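Progress report to the Fu Fund, second period
Prepared by Slavica Vukčević, Naltham Open Doors
13 June 2021

Dear Yao-tsung,

You asked for a short report this time, and for one that says what went wrong as well as what went right. The second request makes the first one harder, but I have tried.

## Where we are

The grant was for a year of access work in Naltham: getting disabled residents into public events, and getting public events into a shape where that is possible. We are past the halfway mark. The events part is going well. The part where we change the minds of people who own buildings is going at the speed you would expect.

Our main outing of the period was the Come As You Are day at the Teltville fairground. We had planned for 100 people and 300 came, which the fairground manager described as "a nice problem" and the catering van described in other terms. Music ran all afternoon, the quiet tent was full from the first hour, and the wheelchair dance group from Grudach did their set twice after the first audience refused to leave.

Things that worked:

- The quiet tent. It was the cheapest item in the budget and the one people wrote to us about. We will double its size in August and move it farther from the drummers, whose feelings have been considered.
- Sign language interpreters at both stages, where last year we had one interpreter sprinting between them.
- Printing the schedule in large type. Several people with perfectly good eyesight took two.

Things that did not:

- The accessible parking. We had reserved a row, put out cones, and sent a map. The map showed the row on the wrong side of the lane. I drew the map.
- The loop system in the main hall, which picked up a local taxi firm for most of the opening remarks. Those who could hear it tell me the taxi firm was the better program.
- Lunch. See above, under catering van.
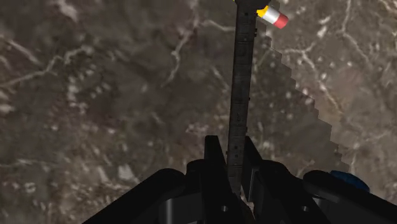

## Training

We promised you training sessions for front-desk staff at town venues, and we have held three. Twenty-three people have now completed the course, from the library, the pool, the bus station and the smaller of the two theaters. The larger theater has replied to each invitation with warm thanks and no names.

The sessions are run by people who use the services in question, and they are paid for it at the same rate as any other trainer. I mention the rate because your last letter asked whether we might save money there. We might, and we would prefer not to.

Feedback has been good, with one exception, a gentleman who felt that the afternoon "could have been an email." He has since asked if his whole department can come, so either he has changed his view or he dislikes his department.

The most useful exercise is still the plainest one. Staff are asked to get from the street to their own counter using a wheelchair, then to carry out some ordinary piece of business when they arrive. The pool team found that their counter was too high, their card reader was on a short cord, and their automatic door closed with real conviction. The cord was replaced the same week. The counter is waiting on a quote. The door is being discussed.
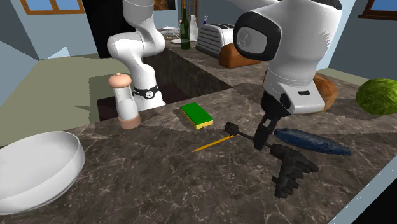

*The gripper closed on the rod of a black hand tool, on the counter.*

## The town hall ramp

I know you are waiting for this section.

The ramp was approved in principle before your grant began. Since then it has been approved in principle again. In this period we had two meetings with the buildings office, at the first of which we were told that the side entrance was the best choice, and at the second of which we were told that the side entrance belongs to somebody else. We are finding out who. The front entrance remains possible but has steps of historic interest, and the people who are interested in them are very interested.

What we do have is a portable ramp, bought from the small equipment line. It takes two people to set down and it has made the monthly public meeting reachable for the first time in years. Four residents came in on it in its first month - one of them to complain about the ramp, which I count as civic participation.

## Money

Spending is on plan apart from two items. Interpreters cost more than we budgeted, for the simple reason that we used more of them. Travel cost less, as several volunteers have not sent in their receipts despite being asked nicely and then otherwise. With your agreement, I would like to move the travel underspend across to interpreters. The full table will go to your office separately, in the format you prefer, which I have finally learned to open.

## What happens next

- A smaller outing in Grudach in August, with the dance group hosting this time and a second catering van on a firm promise.
- Two more training sessions. The larger theater has been invited again.
- A new parking map, drawn by someone else.
- An answer about the side entrance, or at least the name of the person who can give us one.

One question for you: the Teltville fairground has offered us the same weekend next year at a reduced fee if we confirm early. That falls after your grant ends. I would be glad to know whether the Fund would consider a further application before I say yes to them, and they would be glad to know before the fall.

With thanks,
Slavica Vukčević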